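More of the same shelf

Every firm teaching robot arms to stack shelves has a number it likes to say out loud. At Brarum, when I visited in April, the number was 1,825. That was how many times an arm had been steered by hand through picking up an item and putting it somewhere else, each go saved as an example for the system to learn from.

I asked how many different tables those examples came from. Lensa Gebretsadik, who runs the sessions, told me there were six. I liked her for answering straight. I liked the answer less.
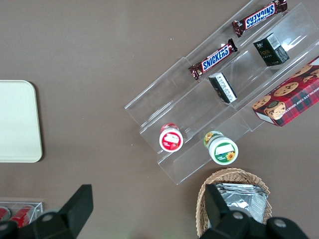
Chocolate bars, jars and shortbread on a clear stepped stand, seen from the gripper.

Think about a corner shop. The lids are sticky, somebody has shoved the biscuits in backwards, and the light changes at four in the afternoon. A person copes with this on their first morning. A system fed on tidy repeats learns the tidy repeats, and then we are told it needs more of them.

Abrehet Lencho, who used to collect for Zovum and now does something sensible with boats, said her team was paid by the finished example. They did 70 on a good day. Fumbled goes were deleted, so the machine never saw a bar slip and get picked up again. I'd have thought those were the ones worth keeping.

Brarum's people say variety will come once the basics are solid, and perhaps it will. But a big total is cheap to boast about, and buyers seem happy to take it as proof of skill. I would sooner see 45 examples from 45 different shops, mistakes left in, and a plain account of what the arm did next when it was put in front of a shelf it had never met. I asked Brarum for that last part. They offered me the number again.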